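Questions we get about the Javness planner

Does it plan the scoop, or replay a demo?

It plans, up to a point. Javness picks from a library of 35 stored motions and bends one to fit the containers it sees. If you want to call that replay with extra steps, I won't fight you.

The Mets page says it handles any granular material. Does it?

No. We've tried 5. Anyone who says "any" should be asked for a list.

What does the perception side do with clear plastic?

Badly. Deteck finds colored containers fast and treats a clear one as a suggestion. Out of 273 logged runs, 91 needed a person to correct the rim outline by hand. The October release is supposed to fix this. I'll believe it when the log says so.

Can I trust the fill estimate?

For a big pile against a plain wall of the container, more or less. For a thin smear or scattered grains, turn it off. The number it gives has two decimals and earns neither.

Why use both a head view and a wrist view?

The head view gives the layout. Ribbed sides confuse the depth step, so we want a close look before any fill number gets written down.
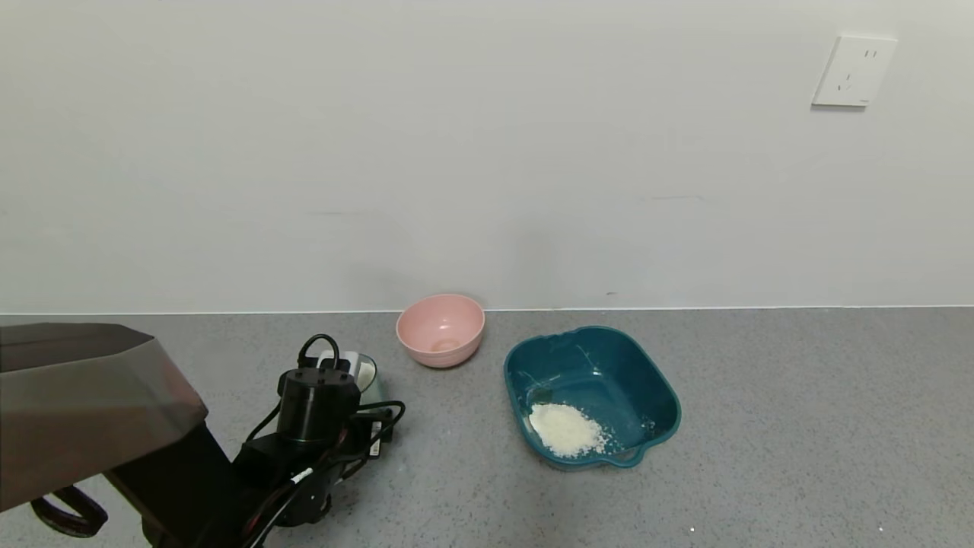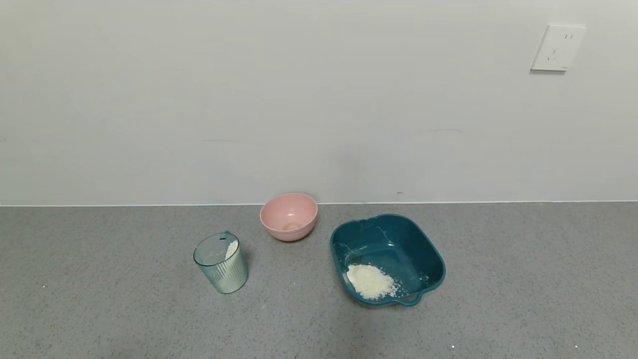
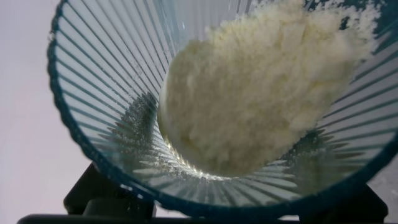
White grainy material shows up in all three, and the last is the close view.

Does it run without the Brurnar controller?

People have done it. You lose the force limit and have to write your own stop check, so read the source first. The simulator will tell you everything is fine either way.

Comments (3)

pkl: We got worse than one in three on clear cups. Is the log public?

Ivars Sakalauskas: Not yet. Send me your rim settings and I'll compare.

tornado_jim: "Supposed to fix this" was on the last version of this page too.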